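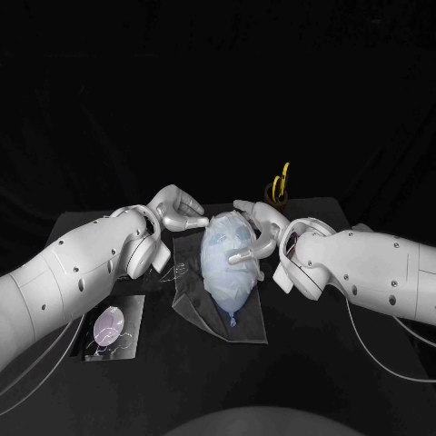

Weiße, glänzende Oberflächen vor schwarzem Stoff, der in leichten senkrechten Falten hängt.

Schwarzen Stoffhintergrund aufhängen und ausleuchten

Text: Urmila Katiyar

Die Anleitung gilt für Tischaufbauten mit stehendem Hintergrund und schwarzer Auflage. Verwendet werden ein Querstangensystem (hier Arka), einseitig gerauter Baumwollmolton mit 279 g/m², Federklemmen, Bleiband und zwei Leuchten mit Softbox und Wabe.

1. Stoff vorbereiten

Molton wird meist gefaltet geliefert. Die Knicke reflektieren Streiflicht und erscheinen im Bild als graue Linien. Den Stoff von der glatten Seite her dämpfen, nicht auf der gerauten Seite bügeln. Anschließend über Nacht hängen lassen. Fusseln mit einer Kleiderbürste in Strichrichtung entfernen; Kleberoller hinterlassen auf manchen Qualitäten Rückstände.

Der Strich muss bei allen Bahnen in dieselbe Richtung laufen. Gegenläufige Bahnen unterscheiden sich sichtbar in der Helligkeit, auch wenn sie vom selben Ballen stammen.

2. Aufhängen

Die Querstange durch den Hohlsaum führen oder den Stoff alle 20 cm klemmen. Waagerecht ausrichten, dann das Bleiband in den unteren Saum einziehen. Bei glatter Bespannung zusätzlich seitlich an den Stativrohren klemmen und von der Mitte nach außen spannen. Senkrechte Falten stören weniger als schräge. Schräge Falten weisen fast immer auf eine einzelne zu stramm sitzende Klemme hin.

Die Unterkante muss deutlich unter der Tischhöhe enden, sonst wird bei höherem Kamerastandpunkt der Boden sichtbar.

3. Abstand

Zwischen Motiv und Stoff mehr als 70 cm einplanen. Bei geringerem Abstand fällt zu viel Motivlicht auf den Hintergrund. Ist der Raum zu klein, die Leuchten weiter seitlich stellen und zum Stoff hin mit schwarzer Pappe abschatten.

4. Licht

Beide Leuchten seitlich und leicht hinter dem Motiv aufstellen, Waben einsetzen. Helle, glänzende Gegenstände zuerst auf Spitzlichter prüfen und die Belichtung danach festlegen. Eine Belichtungsautomatik mit Integralmessung überbelichtet bei überwiegend schwarzer Fläche; manuell arbeiten oder Spotmessung auf die hellste Partie verwenden, in der noch Zeichnung verlangt ist.

5. Kontrolle

Testaufnahme in der Bildbearbeitung um drei Blenden aufhellen. Falten, Fusseln und Streulicht treten dabei hervor. Danach den Schwarzpunkt so setzen, dass der Stoff gerade zuläuft, dunkle Kanten am Motiv aber erhalten bleiben.

Lagerung

Gerollt auf einer Papphülse, geraute Seite nach innen, trocken und staubfrei. Waschen nur, wenn der Hersteller es zulässt: Bei schwer entflammbar ausgerüstetem Molton geht die Ausrüstung dabei in der Regel verloren.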